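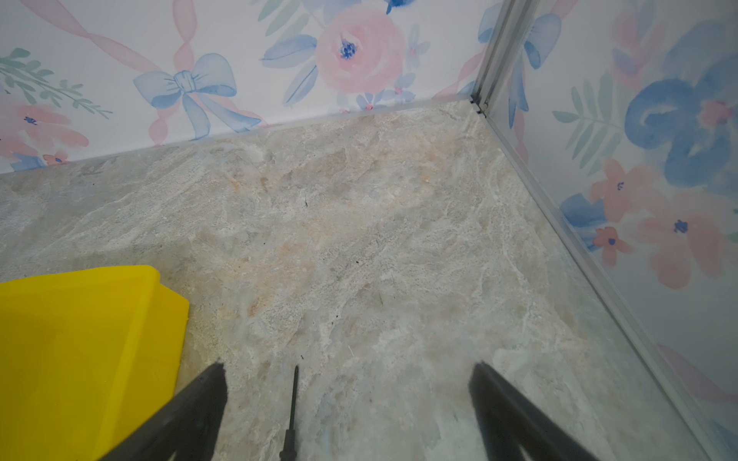
Planning the Equipment Budget for a Two-Arm Tabletop Cell

Student project report, 4 September 2019

My part of the project was the shopping list. I figured that would be the easy job, and then I spent most of the summer comparing prices! The plan was a small cell with 2 arms that can pick up a hand tool and put it in a tray, and everything besides the arms had to fit under $200.

I got quotes for the arms from Comix and Keane. Keane was cheaper up front, but the spare gripper fingers were only sold as a full set, and I knew we'd want spares (we're not gentle). So I went with Comix - a bit more per arm, but you can order the fingers one at a time.

The rail and brackets came from Rotetti. I almost left the brackets off completely, which would've been a bad day for everybody.

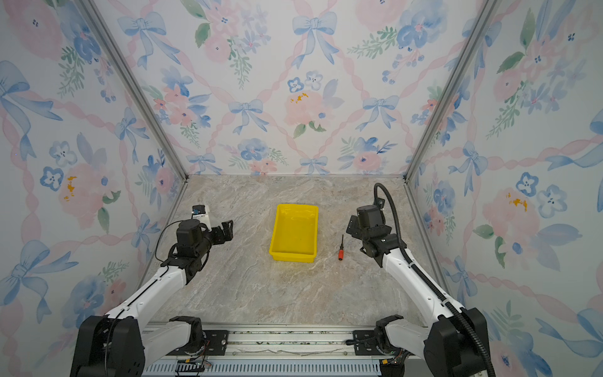
For the small stuff, my first total was $141. That covered the rail, wallpaper for the side and back walls, the yellow tray and a screwdriver to practice on. I was pretty proud of that number until I remembered shipping, plus extra cables. Trerkovik quoted 14 days for the cables, so next time I'd order those first and pick out wallpaper later (but picking wallpaper was fun, so no regrets).

For October I want to ask for a second set of fingers and a spare camera for each wrist. I'd also like a few more screwdrivers with different handles. They're cheap, and I'd rather put them on the same order than pay shipping again. The cameras are the big question mark - I'm still waiting on a price for those.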